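okay so I've been asked like five times this month how we write house rules for the two-arm setup, and the answer is too long for a reply. short thread, grab a snack

first, credit: most of this started as a one-pager by Milagros Villca, back when we were working out of the Flarnthorpe flat and had no rules at all except "don't stand there." I've been adding to it since February and it's now 11 rules. I'll do the ones people argue with me about

rule 1 is speed. near soft stuff on the floor (clothes, towels, bedding) we cap the arms at 100 mm/s. anywhere else in a home it's 300. yes it's slow! yes you will get bored! put a podcast on

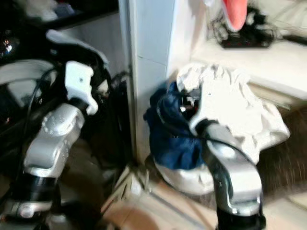 rule 2, cables. before any run, one person walks their eyes along each arm from gripper to base and says out loud where the cable goes. sounds silly, takes a minute. a loop near a pile of fabric is a snag waiting to happen, and I've replaced enough connectors to have feelings about it

rule 3 is the one Espinoza and I went back and forth on for weeks - do you clear the room first? we landed on no. counters stay as the household left them, cords and all. but you write down what's there before you power up, and anything breakable gets moved by a human

rule 4: floor piles get gripped from the top. no digging underneath, no dragging sideways to "see what's in there." if the fingers go into the cloth and you lose sight of the tips, you pause. every time, even when you're sure
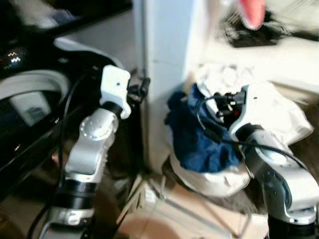
Vol. 2, No. 11

that's the issue of our little Stukska newsletter with the full list, btw, for anyone who'd rather have it on paper. the stop-button rule is in there too and it's longer than all the others put together

last one for tonight. log your pauses. we used to only log faults and it made us look amazing lol. now a session with 200 pauses in it gets read by two people before anyone runs that task again

Drolari folks, I saw your question about rugs. that's rule 9 and I'm still rewriting it, give me till morning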